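The Bornden Fence Counter Letter
April 25, 2021
Why your chain link sags (it's the corners) 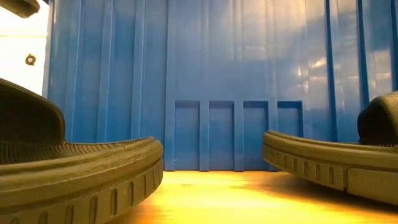 Kwan-ho Tang writes that he has tightened the chain link along the back of his lot in Mulcombe every spring since he bought the place, that every summer it goes slack again, and that he would like to know whether we sell a better grade of wire or whether he should just learn to love the curve. He adds that his neighbor says it looks like a hammock. The neighbor has a wood fence, so we'll let his opinion of other people's fences go by for now.

We do sell a heavier wire, and I could have rung it up and wished him luck. The trouble is that the wire is hardly ever the part that moves. Chain link fabric is woven, so it has some spring in it, but once the slack has been pulled out it stays the length it is until something at one end gives. When a fence needs tightening every year, the thing giving is nearly always a terminal post, meaning an end, a corner or one side of a gate.

Line posts, the skinny ones in between, have an easy life. They hold the fabric up and stop it from flapping. All the pull in the fence goes to the terminals, day and night, whether anybody is leaning on it or not. Winter soaks the ground, the post tips inward by the width of a pencil, and in June you are out there with a come-along wondering what you did wrong. Then you tighten the fabric, which pulls the post over a little farther. Do this for enough years and you have a very tight fence attached to two posts that are slowly bowing to each other.

How to check

Take a level out to the corner post and hold it against the side facing along the fence line. Then go around and hold it against the side facing the other fence line. Corners get pulled in two directions and will lean toward the inside of the yard, on the diagonal, so a post can look fine from the kitchen window and be well out when you stand next to it.

Next, look at the ground. A gap between the concrete and the dirt on the outside of the post, the side away from the fabric, means the whole footing has rocked. If the footing is tight in the ground and the post is loose in the footing, then the concrete has cracked or there was never very much of it. I have pulled posts whose footing was the size and shape of a cantaloupe. Somebody had one bag left and a lot of optimism.

If the post is plumb, solid and doesn't budge when you put your shoulder into it, read on anyway. You may have the brace problem.

The brace problem

A terminal post on a fence without a top rail needs a brace. It runs from the terminal across to the first line post, with a truss rod going on the diagonal down to the bottom and a turnbuckle or a rod tightener to snug it up. The brace pushes, the rod pulls, and the load gets shared with the ground in two places. Take it off and one post is doing the whole job by itself.

Braces go missing. They get taken off to let a mower through, or they rust at the fitting and get carried off to the scrap pile, and the fence stands there looking exactly the same for months. A customer out by the Cindilside road had a run of 76 feet with a fine brace at one end and, at the other, a rail end cup bolted on with nothing in it. He had been hanging a bird feeder from it.

If you do have a truss rod, look at which way it goes. It should start high on the line post and finish low on the terminal post. Installed the other way up it is decorative.

What we'd do about Mr. Tang's fence

Going by what he told us on the phone, his corner post is a line post. That is, whoever put the fence in ran short of the fatter pipe and used the same thin stuff all the way around. You see this a lot in Mulcombe, where a good many of the yards were fenced at the same time by, I assume, the same cheerful man. A thin post will bend above the footing as well as lean with it, and no amount of bracing makes it into a thick one.

So the job is to change the post. It takes a day for one person and most of a morning for two, depending on the second person.

Let the tension off first. Put the fence stretcher on the fabric a few feet from the corner, take up the load, and only then undo the tension bands. Please don't skip this. A run of fabric under load that gets let go all at once will travel, and the cut ends on top are every bit as sharp as they look. Wear gloves and eye protection.

Slide the tension bar out, lay the fabric back, and dig out the old footing. Dig wider than you want to. Prying at a lump of concrete in a hole exactly its own size is how shovels get broken and how we sell shovels. Before you dig anything at all, call the utility locating line and wait for them to come mark it. It's free, and they are nicer about it before than after.

Set the new post in a hole at least 3 feet deep, deeper if your frost line says so, and make the bottom of the hole a bit wider than the top. A footing shaped like a bell stays put. A footing shaped like a carrot will be lifted out by the frost a little every winter, with great patience. Crown the concrete at the top so the rain runs off.

Then leave it alone. The bag will tell you the concrete is set in some very encouraging number of hours, and it is, for holding up a mailbox. For a post that is about to be pulled sideways for the next couple of decades, give it seven days before you stretch anything. Prop the fabric up with twine in the meantime. The dog will find the hole, so prop something against that too.

How tight is tight

People overdo this part. When you stretch the fabric back, squeeze one of the diamonds between your thumb and fingers. It should give slightly and spring back. If you can close it up like an accordion, keep going. If it doesn't move at all, back off a notch – you are loading the post for no reason, and a cold night will load it some more when the metal shrinks.

Work from the far end toward the corner, and shake the fabric as you pull so the slack doesn't hide in the middle. Ties go on last. If you tie as you go you will lock the slack in between the ties and then you'll be writing to us too.

A bottom tension wire is worth having if the fence doesn't have one. It does very little for sag along the top but it keeps the bottom edge from curling out, and it discourages anything that has been planning to leave by that route.

What it costs

A terminal post, cap, bands, brace bands, rail end, truss rod and tightener comes to $43 in our corner kit, without the concrete. The heavier fabric Mr. Tang asked about would have cost him a lot more and sagged just as nicely. We mention this mainly so that he remembers it the next time he's deciding where to buy a gate.

The loaner stretcher is back from repair with a new handle. It goes out on a deposit, and it comes with all its parts, including the hook, which whoever had it last fall is still welcome to return. Leave it on the counter after closing if you're shy about it.

A couple of other questions that came in

Jaramillo asks if a leaning post can be pulled upright and have fresh concrete poured in the gap. It can, and it will look great until the next wet spell. The new concrete doesn't bond to the old in any way that counts, so you end up with a loose footing wearing a collar. If the post itself is sound and the lean is slight, a brace and truss rod will do more for you. If the lean is more than slight, see all of the above about digging.

Someone who signed the card only as "tired of it" wants to know how to stop kids from climbing the chain link behind the ball field in Cindilside. The usual answer is a smaller mesh that won't take the toe of a shoe. The cheaper answer is a gate. They're climbing at the same spot every time because that is where the path goes.

Next time: gate hinges, why yours squeaks, and why the top one should face down.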